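Folding dark ribbed knits so the ribs don't set crooked
Posted in July by Till Reuter

Till Reuter
I've been sorting the knitwear shelf and have run into the same problem as last year. The garments are charcoal or black, fine horizontal rib, fairly heavy for their size. Stored flat in a standard rectangular fold, they come out with a hard line across the chest and a skew in the rib on one side. Steaming removes the line. It does not remove the skew.

Current method: garment face down, sleeves crossed over the back, sides in by a quarter, hem up to the neck in two folds. Stack height is 4. Shelf is open, out of direct sun. The shelf boards are coated and slippery, so the stacks also creep forward when one is pulled out.

Questions are whether the fold or the stack is at fault, and whether rolling is any better for this type of knit.

vunville_drawer
Stack. Four heavy knits is too much weight on the bottom one. I keep mine at three and rotate whatever is on the bottom to the top when I put the wash away. The line across the chest comes from pressure on a folded edge, and pressure is the only part of it you can change without buying anything.

The skew is a separate issue. You are pulling one side in harder than the other when you fold. Lay it down, square the hem to the edge of the table, and check that a single rib runs parallel to that edge the whole way across before you touch the sleeves. If it doesn't, fix it then. Once the sleeves are over you can't see it.

hem_and_haw
Disagree on the stack. I ran five high for years in a deep cupboard with no skew at all. Chest line yes, skew no.

My guess is that the garment is going away damp. Rib holds a lot of water at the seams and in the cuffs, and it feels dry on the face well before it's dry inside. If it goes on the shelf like that it dries in whatever shape you've given it. Check the cuff with the back of your hand, and check the underarm too.

Till Reuter
Drying is a fair point. They dry flat on a mesh rack overnight and get folded the next morning before 9. I hadn't checked the underarm separately. I will.

On squaring the rib: I do square the hem, but by eye, and on black under the hall light I can't see the rib well enough to be sure of anything. That may be the whole problem.

MacLeish
Move to a window or put a lamp low at one side. Dark rib is close to invisible under an overhead light. From the side, the raised part of each rib picks up a gray sheen and you can follow it. I do all the black stuff on the end of the dining table for that reason and the light stuff wherever I like.

As for rolling, no. Rolled rib stretches on the outside of the roll and bunches on the inside. You trade one hard line for a lot of small soft ones. Fine in a suitcase. Not on a shelf for months.

drumeo_fan_75
I roll all of mine and have no problems. Drawer storage, standing on end, seam side down. Loosely. People who have trouble with rolling are rolling as if for a backpack. If you can't push two fingers into the center of it, it's too tight.

MacLeish
What weight are yours, though? A thin merino will forgive nearly anything. The original post says heavy for the size.

drumeo_fan_75
Mostly cotton, medium. One wool. The wool one is fine too, but I'll grant it gets worn every week in winter, so it never sits long.

vunville_drawer
Then it isn't a storage test. A garment that is out of the drawer every week doesn't have time to take a set.

hem_and_haw
Nor is mine, to be fair. The deep cupboard was a cold one and I don't know what difference that makes. I would still look at the damp before anything else.

Has anyone tried the shelf dividers from Hovico? The wire ones. I'm wondering about the creeping stacks.

vunville_drawer
I have them. They stop stacks leaning sideways and do nothing about creeping forward. The wire also snags. I caught a cuff on one the first week and pulled a loop out that I had to work back in with a blunt needle. If you get them, cover the wire with something smooth.

For creeping, a strip of rubber shelf liner under the front third of each stack is enough. Don't line the whole shelf or the bottom garment drags when you lift the stack out, and then you have your skew again.

MacLeish
Seconding the liner. Put a sheet of plain cotton between the liner and the knit. Some liners leave a waffle print on wool over a summer.

Another thing to try is how the garment is lifted off the rack. If it's picked up by one shoulder and carried hanging, the weight pulls the rib diagonal before it gets to the table. Put both hands under it, or pick up the rack and tip it off.

Till Reuter
That last one may apply. I do carry them by hand, and usually bunched over one arm with whatever else is on the rack.

Results so far, three garments:

First one, folded at the window, rib checked against the table edge before the sleeves went over. The rib was off by the width of a finger at the left side seam. It looked square at the hem. So squaring the hem alone is not enough, because the hem band is a different stitch and sits straight regardless.

Second one, same method, but the underarm was damp at 8:30. Went back on the rack until the evening.

Third one was straight without correction. It was also the only one I lifted with both hands.

hem_and_haw
So at least one of them was damp. I'll take that.

vunville_drawer
One damp, one crooked, one lifted properly. You've confirmed everybody's theory and eliminated none of them.

Till Reuter
Yes. I've changed the light, the lift and the drying time at once, so I can't separate them. The stack height I've left alone for now, to have one thing constant. If the bottom garment still shows a chest line in a month then that part is the stack and I'll go down to 3.

drumeo_fan_75
Would you be willing to roll one as a control? Loosely.

Till Reuter
I can roll one. There is an older one with a worn elbow that I don't mind losing. It will go at the end of the same shelf with nothing on top of it.

MacLeish
Put it seam side down or it will open up by itself. And note how long it sits. Drumeo's always come out of the drawer before they've had a chance to do anything.

drumeo_fan_75
I said that myself.

knit_2821
Reading this with interest, same problem here with a black cardigan. Buttoned or unbuttoned for folding? Mine gaps at the placket when it comes out.

vunville_drawer
Buttoned, but only every other one. Fully buttoned and the placket fights the fold. Face down as with a pullover, and put a strip of tissue over the buttons or they press through to the back panel.

hem_and_haw
I button all of them. The gaping is from the placket being stretched on the hanger at some point, and no fold will fix it. Dampen the placket, pat it back to length, pin it and leave it flat until dry. After that it doesn't matter much how many you button.

knit_2821
It was on a hanger for a while, yes. Will try the pinning first.

Till Reuter
Two more notes from this end, then I'll leave it until there is something to report.

The fold itself is slightly changed. I've dropped the second fold up from the hem and replaced it with a single fold at the waist, which makes a longer, flatter package. It fits the shelf with a little overhang at the front. The crease now falls at the waist, where it is less noticeable when worn, and there is one layer less for the weight above to press on.

The other is handling. Knit of this weight doesn't stay where it's put when it is gathered up from one spot. It drops into thick rounded folds around the hand, and the lower edge runs off on the diagonal. If I then set it down as it hangs, the diagonal goes straight into the fold. Laying it down hem first and letting the rest follow works better than dropping it in a heap and pulling the corners out. 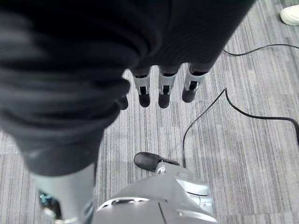
The sleeves I still do last, and I've stopped pulling them tight across the back. They go over with some slack at the shoulder and the cuff turned toward the hem. The rolled one is on the shelf as of this evening, seam side down, and I'll post on the chest line when the month is up.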